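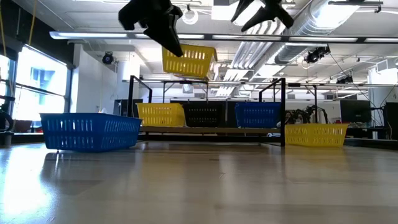 Yellow, blue and black baskets at the low shelf, Pellgate.

Pellgate Reuse Room: progress report to the Hallell Fund
Date of report: 2025-04-03
Period covered: second half of the grant year

Summary

The grant was given to set up a sorting and lending room for small household goods and craft materials at Pellgate. The room is in use, the basket system has been chosen and bought, and the first round of sorting is nearly finished. Spending is within budget. One item, the printed labels, is behind schedule and is dealt with below.

Work done since the last report

The floor has been cleared and cleaned. The old cupboards went to Jerkska, who took them away without charge, so the money put aside for disposal has not been touched. We would like to move it to the labels line and ask for the Fund's agreement to do so.

In the first report we said that stock would be kept in lidded boxes. We tried these for the opening weeks and gave them up. People took the lids off to look inside and did not put them back, and the boxes could not be told apart from a distance. Slotted plastic baskets have replaced them. They let air through, they can be rinsed in the sink, and the contents can be seen from the side without lifting anything down.

The baskets come in three colours and each colour has one use:

Yellow: checked and ready to lend or give out
Blue: received, waiting to be sorted
Black: incomplete sets and odd parts

Black was kept to a small number on purpose. When there were more of them, too much went in that could have been passed on or thrown away. A black basket is now emptied as soon as it is full and does not go back on the shelf until that is done.

The low shelf is a light wooden board on a black metal rack. It was set low so that children and wheelchair users can reach the baskets. The drawback is that the floor in front of it tends to fill up on busy days, and we have asked helpers to keep a clear way through to the door.

Smaller baskets and the table

Buttons, hooks, hinges, thread and similar goods are lost in a large basket. We bought a set of small ones with perforated walls for these, from Aubert, and they are used on the sorting table. The same colours apply. A full small basket is tipped into a paper bag, marked, and stored in a larger basket of the same colour.

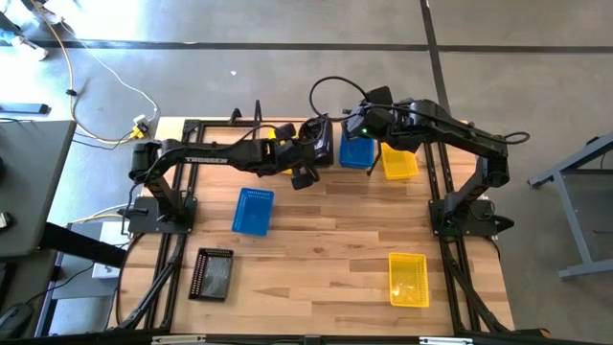

Small blue and yellow baskets on the wooden sorting table.

The tabletop is butcher block and has held up well. It will need oiling before September. Coarse items such as door fittings are sorted on a mat to save the surface.

Use of the room

The target for the year was 600 loans and gifts of goods. We have recorded over 2,000 separate items received and expect to meet the target for items going out, though the figure will not be final until the lending book has been checked against the bags. Craft materials go fastest, then kitchen goods. Electrical items are no longer accepted, as we have no one qualified to test them.

Spending

Baskets, large and small: spent in full
Rack and shelf board: spent in full, slightly under estimate
Table: spent in full
Cleaning and disposal: part spent, balance as described above
Labels and printing: not yet spent

Problems

The labels were ordered late and the first proof had the colours for yellow and blue the wrong way round. A corrected proof has been requested. Handwritten tags are being used until then. They fall off when the baskets are rinsed and have to be written again.

Sorting is slower than planned. We had allowed 30 minutes for a large blue basket and most take longer, mainly those with mixed fittings. A second sorting session has been added each fortnight.

Next steps

Approve the label proof and fit the labels
Finish sorting the goods still in blue baskets
Oil the table
Check the lending book and send the final figures to the Fund
Decide whether a second low shelf is needed, and get a price if so

The final report will be sent in September with receipts attached.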